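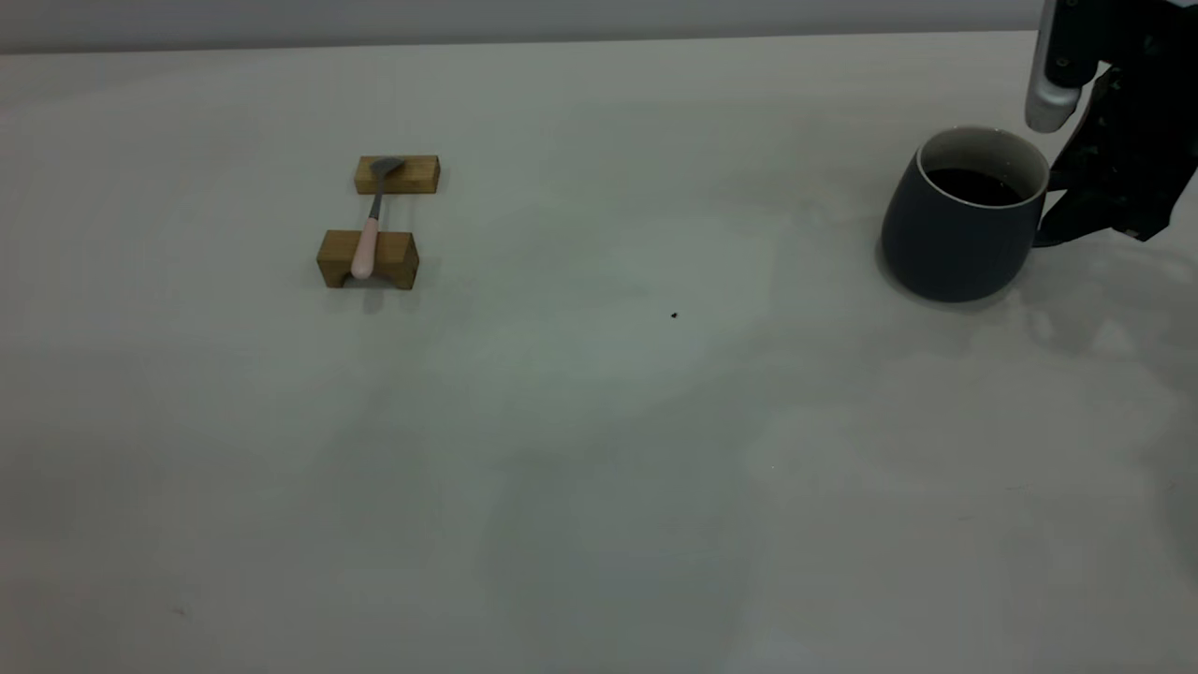 Small towns should stop closing their school kitchens. Rosau shut its kitchen in February and now trucks in 615 lunches a day from Cetach, 80 miles away. The district says this saves money, and on paper it does. But a kitchen is also where kids learn what food is before it reaches a tray. Most of the tools are cheap and plain – a spoon with a pink handle laid across two wooden blocks will do for a start. The costly part is the staff, and Rosau had 4 good cooks. I would pay more in taxes to have them back. The school board should put it to a vote before the ovens are sold.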